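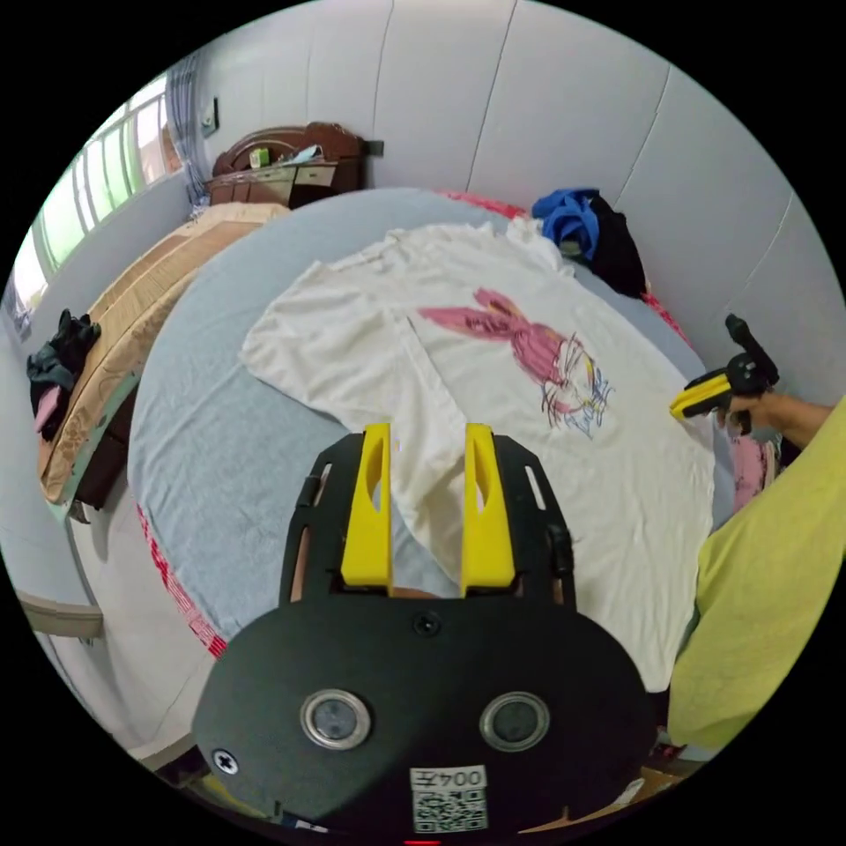 White tee flat on the blue-grey sheet, 004左 nearest, second gripper coming in from the right towards the sleeve.

Home Notebook Sites People Search

Filed under: Folding / Garments / Laundry staff

16th September

Carried on with T-shirts. Printed front up, working on the bed, two grippers. Marius wanted the bed kept in the set even though the Achterberg laundry folds on benches. His argument is that the sheet moves and a bench doesn't, and if the folding policy only ever sees a hard top it will fall over the first time a stack of towels gets left underneath. I agree with him on this one. It does make the work slower for the people doing it.

Sequence we settled on for tees:
1. Lay out, front up, collar away from you.
2. Both jaws open before approaching the cloth.
3. Sleeve side in to the middle, one side and then the other.
4. Hem up to collar.
5. Lift clear of the sheet, hold, set down.

Step 3 is where everyone does something different. Loretta goes for the side seam below the sleeve and drags. Costel takes the sleeve itself and lets the body follow. Both end up with a decent fold. I had written Loretta's way into the instruction sheet in February and have now taken it out again. People fold how they fold, and when we make them do it our way they slow down and start looking at the sheet of paper.

Target for tees is 200 usable folds. We are at 54. Most of the rejects are from laying out, where the collar stays bunched and the first grab takes two layers. Costel thinks a bunched collar should be left in, as that is how shirts come out of the dryer. Marius wants them tagged separately. I have started a "collar bunched" tag and will go back over the earlier ones when I get a spare afternoon.

Wrists. Loretta says her forearm is sore by the end of a block and that it is worse on the side she doesn't write with. The grip is fine for a few minutes, but the weight sits forward of the hand when you reach across a bed. Have cut the block length and put a swap in the middle. She also asked for a lower surface for the lifting step, so the elbow stays down. Will try it with the small table.

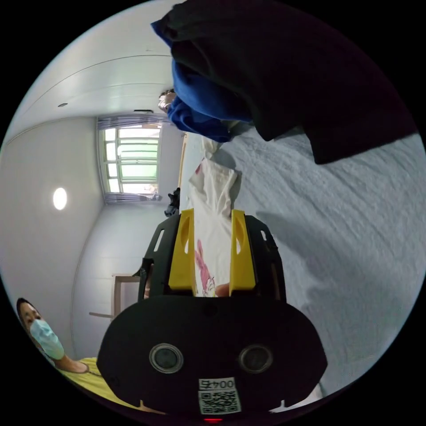 Lift step. Cloth held in the yellow fingers, print down near the jaws.

Lifting notes. The cloth comes up as a long strip and goes soft at the far end. From the gripper's side you lose most of the print once it is gathered, so the print can't be relied on to tell front from back at this point. Marius had been hoping to use it for that. Orientation will have to be settled on the sheet before the lift, or carried over from the earlier step. He is going to look at carrying it over.

Fingers: the slots have not snagged on jersey so far. No idea about knits or anything with a waistband cord. Ask Costel to bring up a few cord items from the sorting side.

Call with Achterberg, notes

Latrice Quintanilla rang from Achterberg about the rollout. She runs the garment room there and had a list. Writing it down as she gave it, as the last time I tidied up her points half of them went missing.

– The Studberg line has taken over flat linen since February. Sheets and pillowcases are off the benches completely. Personal clothing is all still done by hand.
– The people who used to do sheets have moved to personal clothing. On paper nothing was lost. In the room, the work they liked because two people did it together, one at each end of the sheet, is gone. Two of them have asked to go back to feeding the Studberg even though it is noisier.
– Feeding the machine is paid one step down from sorting. Latrice didn't know that until the pay run. She has put it to the site manager and is waiting.
– The staff want to know what the recordings are for. Specifically, if they teach it their fold, does their shift get shorter? She was asked straight out in the break room and said she would find out.

I told her what I know. Caltell's contract with Achterberg covers tees, singlets and pyjama tops for the first stage, on one bench, with a person at the bench. It does not say what happens to hours afterwards. She said that isn't an answer she can take into the break room, and I can see her point. Have asked Torunn to get something in writing from the Achterberg side before we record any of the laundry's own people. Torunn's view is that we should hold off on the site recordings altogether until it arrives. That pushes the schedule, and Marius is unhappy about it. Leaving the dates blank for now.

One useful thing from the call, for the technical side. Their personal clothing runs at around 200 pieces a shift for each folder, but the count includes matching name tags, pulling out anything that needs mending, and putting aside stuff that has come up from the wrong floor. Latrice reckons the fold is the quick bit. She would much sooner have help with matching tags. The people there talk about the residents' clothes by name, whose cardigan it is and so on, and pick up a missing button without looking for it. None of that is in our data. We record a shirt going from flat to folded. If the bench takes over the fold and the person is left checking tags at machine speed, I'd expect the same complaint as with the sheets.

Raised this with Torunn. She suggests a trial layout where the person sets the pace and the bench waits for them. Marius says the Prarker controller can be set to wait on a foot pedal. Needs a mock-up before we say it to Latrice.

To do
– "Collar bunched" tag on the older recordings (me)
– Small table for the lift step, see if it helps Loretta's arm
– Cord items, knits (Costel)
– Orientation carried over from the sheet (Marius)
– Letter from Achterberg about hours and the feeding rate (Torunn)
– Foot pedal mock-up, and ring Latrice back either way

Singlets next. Same sequence, skip the sleeves.

Caltell Workshop Notebook | Contact the bench | Back to top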